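How to dry tomatoes at home in a small oven

In my family we always dried tomatoes on the roof, under a net, in the strongest sun of the summer. Now I live in a place where the sun is not so reliable, and I had to learn to do it in the kitchen. It took me several bad batches. I write down the method which works for me, maybe it saves you some tomatoes.

What you need

892 grams of small plum tomatoes, this is what fits on my two trays
Salt, fine
Dried oregano, if you like it
Baking paper
A jar with a good lid

Choosing the tomatoes

Take the long, meaty ones. Round salad tomatoes have too much water and they become thin like paper before the middle is dry. They should be ripe but still firm when you press them. My aunt Maricica Bratu buys only the ugly ones at the end of the market, and hers taste better than mine, so do not pay for beauty.

Preparing

1. Wash the tomatoes and dry them well with a towel.
2. Cut them in half along the length and remove the hard part at the stem.
3. Take out the seeds with a small spoon. You can leave them, but then you must add two hours to the drying.
4. Put the halves on baking paper with the cut side up. They should not touch each other.
5. Salt them very lightly. The taste becomes much stronger later, and my first batch was impossible to eat.
6. Wait twenty minutes and take away the water on top with a piece of kitchen paper.

Drying

Set the oven to 200 degrees Fahrenheit. Many small ovens do not go so low, and the numbers on the knob are often wrong, so a separate oven thermometer is a good thing to buy. I have one from Gerlach and it showed me that my oven was much hotter than it said.

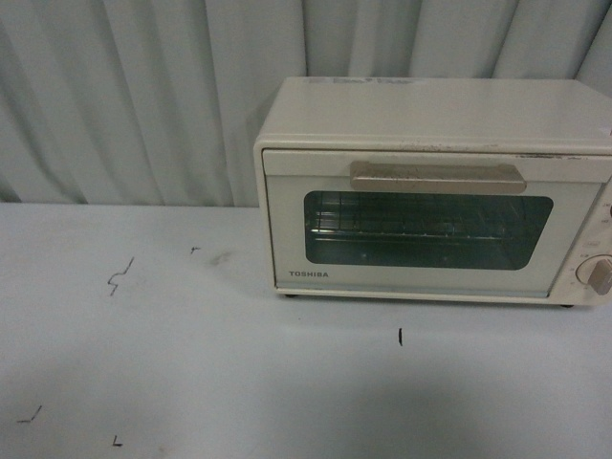
Keep the door open a little, with a wooden spoon in the gap. The moisture must have a way out – otherwise you are cooking the tomatoes in their own steam. Stay at home while the oven is on, and keep towels and paper away from it.

Turn the tray after each hour, so the back and the front change places. After three hours turn also the tomatoes and press each one a little with a fork. From the fifth hour check more often. The small pieces are ready first and you should take them out one by one.

How to know they are ready

A finished tomato bends like soft leather and no juice comes out when you press it. If it breaks, it is too dry for eating as it is, but you can grind it to powder for soup.

Storing

Let them cool completely, then close them in the jar. Leave it one night on the table and look at the glass in the morning. If there are drops inside, put the tomatoes back in the oven for one more hour. I keep mine in the freezer, where they stay good until February at least.

If you want them in oil, make only a small quantity, keep it in the refrigerator and eat it within four days. Do not put fresh garlic in the jar. Add it on the plate.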